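Home | Nails | Hands and Feet | Reader Questions | Contact

How to take off gel polish at home without hurting your nails

I wore gel polish for many years before I learned to remove it properly. In the beginning I did what many people do: one corner lifted, I pulled it, and the whole piece came away together with the top of my nail. After that my nails were thin until the end of June. The method on this page is slow, but my nails are the same after it as before it.

What you need

Pure acetone, cotton wool, kitchen foil, a nail file of 100/180 grit, a wooden cuticle stick, cuticle oil and a thick hand cream. For the acetone I buy the big bottle from Skodo, and my file is from Ackermann. Ordinary nail polish remover is too weak for this work, even when it contains a little acetone. Open a window before you start, and keep away from candles and the gas cooker, as acetone catches fire very easily.

Step 1: File the shine away

The top coat is made to resist everything, so acetone can hardly pass through it. File each nail lightly until the surface is matt all over. Go in one direction and do not press. You want to take away the top coat only. If you see your own nail, you have gone too far and should stop there. With glitter gels I file a little longer.

Step 2: Protect the skin

Put a thick layer of hand cream or petroleum jelly on the skin around each nail, but leave the nail itself free. Acetone dries the skin a lot, and in winter mine becomes white and rough if I forget this step.

Step 3: Wrap

Cut ten pieces of foil, long enough to go twice around the finger. Make small pieces of cotton wool, no bigger than the nail. Wet one with acetone, lay it on the nail and wrap the foil firmly around the fingertip. I do the left hand first and finish it completely before I begin the right one, because with ten wrapped fingers I cannot even open a bottle.

Now wait 13 minutes. Warmth helps, so you can put a dry towel over your hand. Please do not warm the acetone itself.
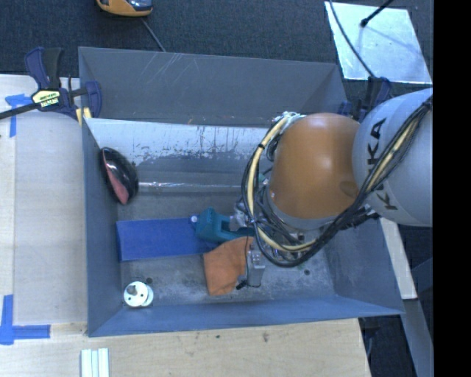 On the waiting time, one reader from Putarstead wrote to me that 13 minutes was never enough for her. She wears a builder gel under the colour, and she has to wrap every nail a second time with fresh cotton wool before anything moves. She also asked if she could use the same cotton again. I would not do it, as it is already full of dissolved gel and most of the acetone has gone.

Her first point is a good one. Some builder gels do not dissolve at all and must be filed down by a nail technician. If you don't know what was put on your nails, ask the salon before you try.

Step 4: Push the gel off

Unwrap one finger only. The gel should look wrinkled and lifted, like old paint. Push it gently with the wooden stick, from the cuticle to the tip. If it does not move, wrap the finger again for five minutes. Don't use a metal tool, it is too easy to scratch a soft nail with it.

Step 5: Wash and oil

Wash your hands with soap and lukewarm water, then dry them well. Small rests can be smoothed with a soft buffer, two or three strokes for each nail. Rub cuticle oil into the nails and the skin around them. I use the almond one from Zullow, but plain jojoba oil does the same work. Repeat the oil before bed for one week.

If you want to put on new gel, you can do it when the nails feel firm and have no sore places. I usually leave mine bare for a few days and wear only a clear base coat.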